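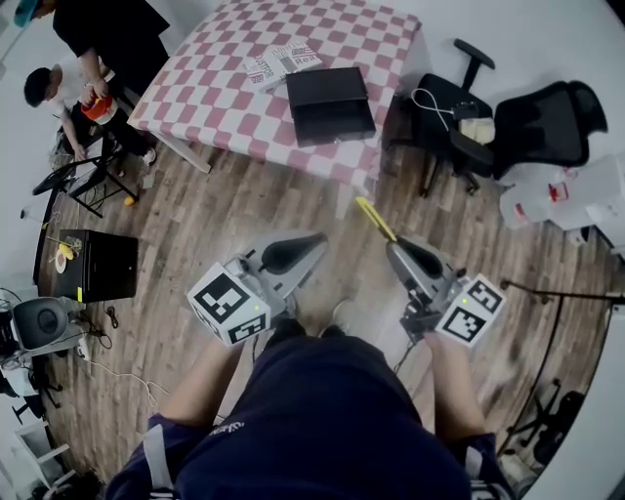

How do I stop a table from rocking on a plank floor?
Find the leg that isn't carrying weight and adjust that one first, with the table standing where you're going to use it.

Ticket: Plakent table rocks, tablecloth creeps
Opened by: Karine Gauthier
Product: Plakent table, white legs
Status: closed

6 September 2022, first message
Hi Relton support! I bought one of your Plakent tables back in June and I love it, but it rocks. It's on a wood-plank floor, and whenever anyone leans on the edge it tips a tiny bit and comes back with a clunk. I also keep a pink-and-white checkered tablecloth on it (my favorite, not giving it up) and the thing creeps toward one side all day long. I've tightened every bolt I could find. Is there a part I'm missing?

Reply from Pin-yu Mok, Relton support
Hi Karine, thanks for writing in. Each leg has a foot that screws in and out. Could you press down on each corner in turn and tell me which ones move? Please also try turning the table 90 degrees and see if the rocking follows the table or stays with the floor.

Karine
OK, did the corners. Two of them move, diagonal from each other, the other two are solid. Then I turned it (had to clear everything off the top first and shove the power strip over, since I have a whole nest of black and white cables down there) and now it hardly rocks at all! So it's my floor?? I can't leave it that way though, it blocks the shelf.

Pin-yu Mok
Sounds like a floor dip to me. Put the table back, and have someone hold it steady while you unscrew the foot that hangs free, half a turn at a time. Check that no cable is caught under a leg before you start.

Karine
Ha, well. There was a cable under a leg. A thin one. I pulled it out and that fixed maybe half the clunk, and then a turn and a half on the foot got the rest. I leaned on every side, pretty hard, and nothing moved. The tablecloth is still sliding, but less.

Pin-yu Mok
Great news on the foot. For the cloth, try a non-slip underlay cut a little smaller than the tabletop. We sell the Zenira one for this size, but any rubbery mesh will do.

Karine
Got a roll of Peeters mesh from a drawer and cut it to size, a bit crooked, but it's under the cloth so who cares! Cloth has stayed put since yesterday. You can close this. I still need to do something about those cables.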